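Lista de comprobación de seguridad: zonas comunes de la planta baja
Edificio Follach, acceso por Stostodthorpe
06/08/2026 | Redacción: Seneviratne, inspección y mantenimiento

Claves: C = conforme; NC = no conforme; OBS = observación sin plazo; N/A = no aplica.

1. Evacuación

1.1 Puertas de salida sin llave durante el horario de uso. C
1.2 Barra antipánico de la puerta trasera. NC. Hay que empujar dos veces para que libere el pestillo. Engrasar y volver a probar; si sigue igual, cambiar el mecanismo completo.
1.3 Ancho libre del pasillo junto a los armarios. OBS. Medidos 75 cm en el punto más estrecho, con el paragüero puesto. Retirar el paragüero y medir otra vez.
1.4 Plano de evacuación a la vista. NC. El del vestíbulo es anterior a la reforma y todavía muestra el tabique derribado.
1.5 Señales fotoluminiscentes. C, salvo la del giro hacia los aseos, tapada a medias por el tablón de anuncios.

2. Extinción de incendios

2.1 Extintores accesibles y con precinto. C
2.2 Manómetros en zona verde. C. El del cuarto de limpieza está en el límite inferior. Pedir que lo miren en la próxima visita de Wisby.
2.3 Tarjetas de revisión firmadas. NC. Falta la firma de enero en dos de ellas.
2.4 Pulsadores de alarma. C. Probado el de la entrada; la sirena se oye en toda la planta, también con las puertas cerradas.

3. Iluminación y puestos de uso ocasional

3.1 Nivel de luz en superficies de lectura y trabajo. NC. Lectura más baja: 176 lux. El plan del edificio fija 200 lux. Limpiar difusores antes de plantear luminarias nuevas.
3.2 Reflejos en superficies brillantes. OBS. Orientar los asientos de forma que la luz no venga de frente. No se recomienda lijar ni volver a barnizar por este motivo.
3.3 Luces de emergencia. C. Autonomía sin comprobar, pendiente del ensayo con corte de corriente. 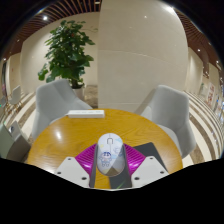
Niall Kinnear pregunta si el 3.1 se puede cerrar solo con la limpieza de difusores, porque en el informe anterior se hizo lo mismo y la lectura volvió a bajar en pocos meses. También pide que se anote la hora de cada medición.

Contestación: se acepta lo de la hora y se añade una columna a la hoja de lecturas. El punto queda abierto hasta tener una segunda medición con las persianas bajadas.

4. Mobiliario

4.1 Sillas sin holguras ni tornillos salientes. NC. Una silla apilable con el respaldo suelto. Separada y etiquetada.
4.2 Mesas estables, cantos sin astillas. C. Comprobadas apoyando peso en el borde, no solo en el centro.
4.3 Estanterías ancladas a la pared. NC. La del fondo tiene un anclaje de dos. No cargar los estantes altos mientras tanto.
4.4 Fieltros y topes de las patas. OBS. Desgaste desigual. Reponer por juegos completos.

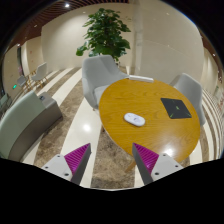 Punto 4.2. Mesa redonda con tablero de madera.

5. Instalación eléctrica

5.1 Diferencial, botón de prueba. C. Dispara a la primera.
5.2 Regletas conectadas en cadena. NC. Dos, detrás del mueble de la cafetera. Retirada una en el momento de la visita.
5.3 Cables cruzando zonas de paso. C
5.4 Tapas de enchufe. NC. Una rajada junto al radiador. Anulado el circuito de esa toma hasta el cambio.
5.5 Rotulación del cuadro. OBS. Los circuitos 7 y 8 llevan el mismo nombre.

6. Orden y limpieza

6.1 Productos de limpieza en su envase original. NC. Una botella pulverizadora sin etiqueta. Vaciada.
6.2 Papeleras con tapa en la zona de comida. C
6.3 Superficies de mesa. Usar paño y jabón neutro. El limpiador con amoniaco que figuraba en la hoja antigua queda fuera de la lista.
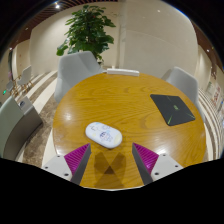

El cambio de producto obliga a revisar también la ficha colgada en el cuarto de limpieza, que sigue mencionando el anterior en la segunda línea. Quien reponga el armario debe retirar los envases viejos y no dejarlos al fondo, como pasó con la cera.

6.4 Felpudos enrasados con el suelo. NC. El de la entrada principal levanta una esquina. Fijar o sustituir.
6.5 Botiquín. C. Repuestas las gasas. Las tijeras siguen sin aparecer.

Prioridad alta: 1.2, 4.3, 5.2 y 5.4. El resto de NC pasa a la siguiente ronda. Los puntos OBS se revisan sin visita específica.

Firma de recepción: pendiente.

Contacto: oficina de mantenimiento, Edificio Follach | © Seneviratne | Volver arriba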